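4. Setting up a tournament draw

Flultport Draw Manager 2 holds up to 200 players in one draw. Enter the ranking list before you open a new tournament, or the seeds will have to be typed in by hand.

4.1 Loading the ranking list

1. Open Rankings and select Import.
2. Choose the list for your district. The November list has 2,059 players and takes around 2 minutes to load.
3. Check the date at the top of the screen. It should read 2020-01-10 or later.
4. Select Save.

Note: Players with the same number of points are placed in alphabetical order. To change this, see Tie Rules in section 7.
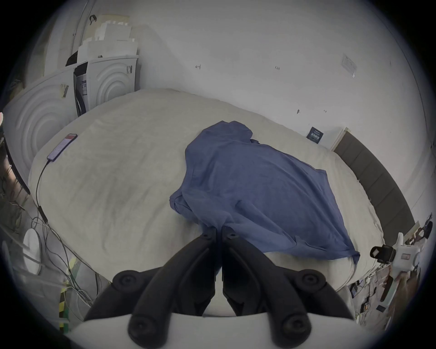
4.2 Making the draw

1. Select New Draw and enter the name of the event, such as Ritchie Cup Singles.
2. Set the surface and the number of sets. Clay and hard court events can share one tournament file.
3. Enter the number of seeds.
4. Select Place Seeds, then Fill Draw. Byes go to the top seeds first.
5. Read through the first round — club mates from Ostberg or Zimham may still meet if Keep Clubs Apart is off.
6. Select Publish.

Caution: Once a draw is published, Fill Draw cannot be undone. Save a copy first.

If a player withdraws after publishing, open the match, select Withdrawn and pick a lucky loser from the list.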